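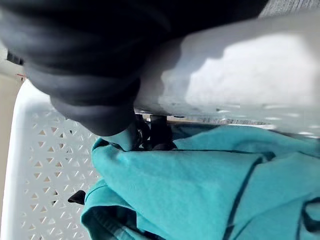
Sounds like the hand is losing power under load and the software is just reporting it late, one commenter wrote under my last post. I didn't want that to be right, and spent two evenings in the logs looking for a timing bug. The comment was right.

Recap for those who skipped that one. Barnen is the humanoid we run for the Plemthorpe laundry tests. In May the right hand started dropping out in the middle of a basket lift. The fingers stayed where they were, the controller went on sending commands, and the fault flag came up 400 milliseconds later. In that gap the arm keeps moving with a hand that isn't listening. With a shirt in it I can live with that. With anything heavier I can't.

6 comments · 14 shares 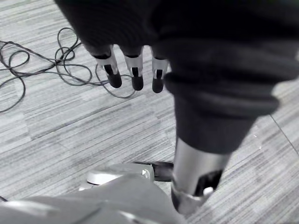
The dropouts only happened with the wrist rotated most of the way in and the arm reaching forward and down. At first I blamed the hand itself and wrote to Marinho, who make it, and they asked for a resistance reading on the supply line at both ends of the travel. Fine at one end, open circuit at the other. It was a broken conductor inside good insulation. I should have been more suspicious of the wiring from the start, given how we keep house: there are thin cables lying in loops on the carpet right by the fingertips, and a low reach goes straight into that area. I can't prove a snag broke the wire. It's my best guess.

We swapped the lead and ran the same lift again at half speed. No dropout. I then had the arm stop on any missed hand reply, where before it waited for the fault flag. That costs us some false stops, which are annoying but harmless.

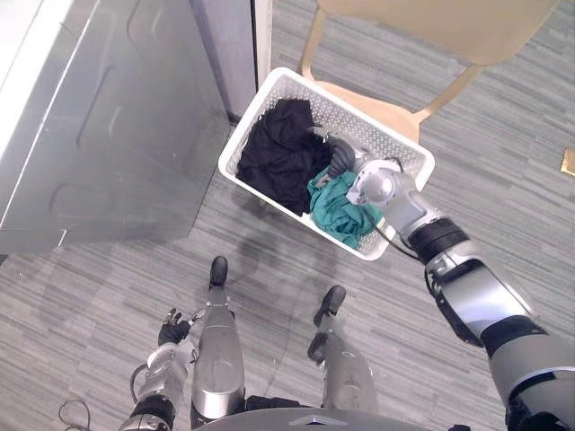
Routing is the part I haven't fixed. The lead needs slack for the wrist to turn, and the slack has to go somewhere. With the hand in the basket it goes outward, and the black cable loops out near the wrist and hangs over the lower rim. Lift, tilt, put down, and the rim has a chance to catch it every time. A spiral wrap made it too stiff. Clips along the forearm are next — I have a bag of them on order from a shop in Drullbridge.

Until those are on, we run light loads only, with someone at the stop button. I'll post the new resistance readings when I have them.

2 people like this
Share · Leave a comment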